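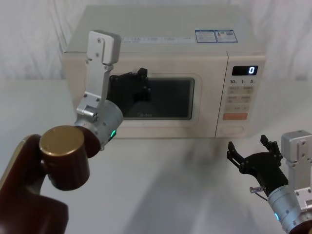 Stuvholm Household Appliance Survey: Data Card

Version 2
Released October 19, 2026
Maintained by the Nyarko Institute for Housing Studies

Summary

The survey records which kitchen and laundry appliances are kept in rented homes in the districts of Wodden and Itinlow, how old they are, and how often they are used. It contains 2,270 appliance records from 621 households. Responses were collected by mailed questionnaire in August.

Files

households.csv – one row per household
appliances.csv – one row per appliance, linked by household_id
codebook.txt – variable names, permitted values and missing-value codes

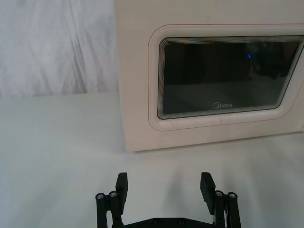 Countertop microwave oven, appliance category MW.

Known limitations

Appliance age was reported by the tenant. Where the appliance came with the home, the age is often missing (code 99). Itinlow households returned fewer questionnaires than Wodden households, and the weights in households.csv should be applied before the two districts are compared. Built-in and countertop ovens were recorded under one code in version 1; they are now separate.

Privacy

Street addresses have been removed. Any area with fewer than 200 homes has been merged with a neighboring area.

Terms of use

The data may be used for research and teaching. Users are asked to cite the survey title and version number. Corrections should be sent to the Nyarko data desk with the household_id and the name of the variable concerned.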